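# Recording demonstrations in the simulated kitchen

This covers one task, from a fresh start to a folder of usable episodes. It assumes you have the Karcombe simulator installed and can already move the arm with the hand controller. If you can't, work through the controller setup first.

The target is 200 good episodes per task. A full set takes most people two or three sittings.

## Before you record

1. Start the simulator and load the kitchen layout.
2. Pick the task from the list. The steps below use "turn a stove knob."
3. Open the recorder panel and type your operator name. Use the same spelling every time, or the merge script will treat you as two people.
4. Set the control rate to 15 steps per second. The training code resamples anything else, and the gripper signal suffers for it.
5. Type the instruction exactly as it appears in the task sheet. Variations in wording are added later.

Do five or six practice runs with recording off. The arm has a long reach, and on this layout new operators tend to bring the elbow in too low over the stove.

## Choosing a start pose

Each episode begins with the base and the arm joints shifted a little from the default. The reset button does this for you. Check the result before you press record. You want the knobs within reach and a clear route to them that doesn't pass through the countertop edge.

Look at the view from behind the arm as well as the wrist view. In the start below, the elbow covers the right end of the grates and the black panel on the arm passes in front of the right part of the knob row. The knobs farther left are easier to judge from this side, and the kettle is over on the left rear of the grates.

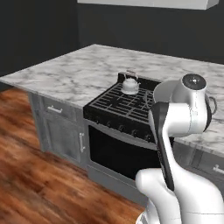 Driteo Lab Notes, No. 97

If the knob you need is behind the arm, don't guess. Either swing the elbow out before you start the approach or reset and take another pose. Keep some of the awkward starts, though — a set made only of easy ones gives a policy that fails as soon as the base is parked badly.

## Recording an episode

1. Press record and wait one second without moving.
2. Bring the gripper toward the knob at a steady speed. Slow down for the last stretch.
3. Close on the knob, turn it until the task light in the recorder panel changes, and open.
4. Back away before you stop recording. An episode that ends with the gripper still closed is rejected.
5. Mark it keep or discard right away.

The limit is 800 steps. Anything longer is cut off and thrown out.

Small corrections are fine. If you miss the knob, back up, line up again and carry on. Jarmila Charvát compared sets with and without these recoveries, and the policies trained with them did better on the Zotov test layouts. Discard the episode if you hit the countertop, knock the kettle, or stop for more than a couple of seconds to think.

## Checking the set

Run the replay tool on everything you kept. It plays the actions back from the saved start state and reports any episode where the task no longer succeeds. Delete those and record replacements.

Then watch ten or so at double speed. Look for the same approach path used over and over. If you see it, record another batch with different starts.

Copy the folder to the shared drive when the replay report is clean, and leave the file names alone.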